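Drerudeck

Tabletop rearrangement episodes with kitchen items, recorded on a single robot arm. Used for the subgoal relabeling results in the Ultent report.

Summary

Drerudeck contains 135 episodes in 26 item layouts. Each episode is one continuous recording with a short written instruction attached. The set was built to test one question: does relabeling an episode with the subgoals it reached, including the ones nobody asked for, help a policy that was trained on few episodes per layout?

What is in each record

instruction: one sentence, lower case, no punctuation
layout: integer, stable across releases
states: joint positions and gripper opening
views: 2 camera streams, one overhead and one at the wrist
subgoals: list of start and end steps with a short text label
outcome: success, partial or failure, judged against the original instruction only

The subgoal field is empty in the raw release. Run the Amini labeler to fill it, or download the labeled release.

Method

Amini cuts an episode wherever the gripper opening changes and stays changed for a minimum number of steps. Each segment gets a candidate label from the item nearest the gripper at the cut. Labels that disagree between the two views are dropped. The policy, Sinard, is then trained on the original instruction and on the surviving labels with equal weight.

Layouts are crowded on purpose. With few items on the table the nearest-item rule is nearly always right, and the view check has little to do. In dense layouts it removes a good share of the labels – mostly where a small item lies close to a larger one.

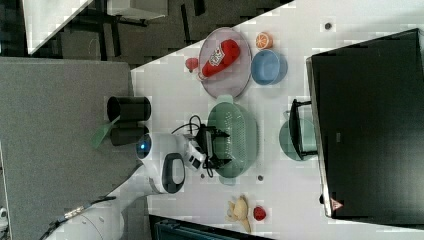 Splits are made by layout, so no test layout appears in training. Do not shuffle episodes across layouts; scores from a shuffled split are not comparable with the report.

Known issues

The overhead view is stored rotated. The loader does not correct this, and Sinard was trained on the stored orientation.
In 2 layouts the outcome field was filled in late and may be less reliable.
Segment cuts are sensitive to gripper noise. Raise min_hold if you see many very short segments.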